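Rhys Halliday has heard every promise there is about office recycling, and he has stopped nodding along.

"People put three bins in a hallway, print three signs, and send out an email saying we've gone green," he says. "Then I come in with gloves on and look at what's in them."

Halliday spent 17 years sorting and auditing waste for building managers around Plumcombe before going out on his own. I went to see him because Hedari, the landlord of the block where I rent a desk, has been telling tenants that over 90 percent of what we put in the recycling gets recycled. I asked whether he believed it.

"Who measured it, and where?" he says. "If they weighed it as it left your building, all they know is that it left."

He isn't against sorting. He thinks it works when the categories are short and the label is a plain word. Bottle, plastic and can is a set he sees a lot, and it bothers him. "What's a plastic bottle? It's a bottle. It's also plastic. You've given a tired person two right answers." At one site, a furniture showroom called Núñez, he found 42 plastic bottles in the bin meant for glass. He told the manager to change the card to say Glass. She said she'd think about it. When he went back in December the card was the same.

I wondered if practice would fix that. Plenty of places now run sorting sessions on a tabletop, with little baskets and a handful of empties.
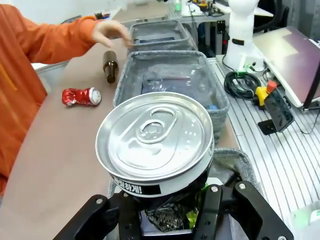
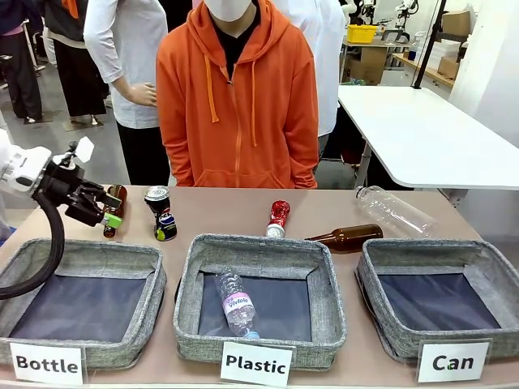 Gray sorting bins on a table, with bottles and cans to go in them.

"A table is easy," Halliday says. "You've got light, you've got time, and you've got a few things to deal with. Try it with a lunch tray in one hand." He would rather see people practice with the awkward stuff - snack wrappers, film, a cup with soup in it - and be told straight out which of it is trash.

What about the sorting app, Jivono, that Hedari wants us all to install? He laughs at that one. He tried it on 18 items from his own kitchen and gave up before the end. "It wanted me to make an account to throw away a yogurt pot."

He does sort at home, he says. He rinses the cans, keeps the glass separate and drives it over himself.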